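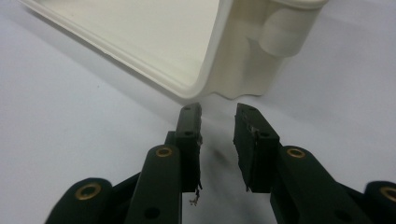 Friday, June 9, 2023

Spent the week comparing hand-held grippers for collecting pick and place demos. Two tools, the Endier and the Pumport, same wrist camera on both. Notes as I go, in case anyone else is choosing between them.

---

The task is dull on purpose. Bring the gripper up to a pale plastic container, close on the rim, lift, move it over, set it down, open. Then do it again with the container turned. I wanted something with a thick lip and rounded corners, where a bad approach angle shows up right away.

---

Endier first. It's the lighter one and my wrist was fine after a full afternoon. The trigger has a long pull, so small openings are easy to hold. Downside is play in the fingers. With the trigger held still I can move the tips 2 mm side to side with my thumb. That's a lot when you're going for a rim.

---

Pumport has a stiffer linkage and a heavier body. Less play, 1 mm at most by the same thumb test. The trigger is short and grabby. It took me most of a morning to stop slamming it shut on things.

---

Finger pads are the weak point for me. The grip layer on the dark green gripper is ragged along the inside edges, with a frayed tuft hanging off the bottom of the left pad. I've been putting off replacing it and I should stop doing that.

Worn pads change two things: how the object slides, and what the camera sees between the fingers. The second one bothers me more. A loose bit of fiber in view can stay in view for a whole session.

---

For new grip tape I tried 3 kinds on spare pads:

- thin rubber sheet: good hold, edges lift early
- foam tape: kind to the rim, too thick, changes the closing width
- silicone strip: best so far, hard to glue

Going with silicone. Wrapping it over the fingertip helps with the lifting edge – you lose a little reach.

---

Bushings. The green one has brass bushings at the link joints and I like them. I can see the rings in the camera view, two per side, so I've started using them as a quick check that the camera mount hasn't shifted. Not a calibration. Just a look before I hit record.

---

Camera position next. Low and behind the fingers gives a good look at the tips and the gap between them. What you give up is the object. Once you're close, a big container runs off the top of the image and the policy has to work from a corner and a piece of rim.

I tried tilting the camera up by 6 degrees. More container, less finger. The grasps I recorded that way were harder to label, and I went back.

---

Light on light is a real problem. Off-white container, very light tabletop, soft light. The lip catches some highlight and there's a faint shadow under it, and that's most of what a depth estimate gets to work with. Tracking with the Irkik controller dropped out twice on this setup. It didn't drop at all on a dark mat.

There's also a dark smudge on the table view, right between the fingertips. Could be a stain, could be shadow. If it's a stain it's a feature the model can latch on to, so I'm wiping the table and changing the sheet before the next batch.

---

Someone asked about the Irkik versus the Iglesias board for logging. Short version:

Irkik: easy setup, decent sync between camera and finger width, loses tracking on plain surfaces.

Iglesias: awkward setup, needs its own power, but it kept its timestamps in order all week. If you record long sessions I'd take the Iglesias.

I haven't tried either one with two grippers at once.

---

Replying to the question about container shape: yes, it matters. The bottom edge on mine is wavy where it meets the table, and there's a rounded stub sticking out of the side. The stub is tempting to grab. I don't allow it in the demos, because I want rim grasps only and mixing the two made a mess of my April data.

---

Where I am now: Pumport for the rim task, Endier for anything small or slow. Iglesias for logging. Silicone on all the pads.

Next up is the same test with a darker container on the same light surface – will post the dropouts for both controllers when I have them.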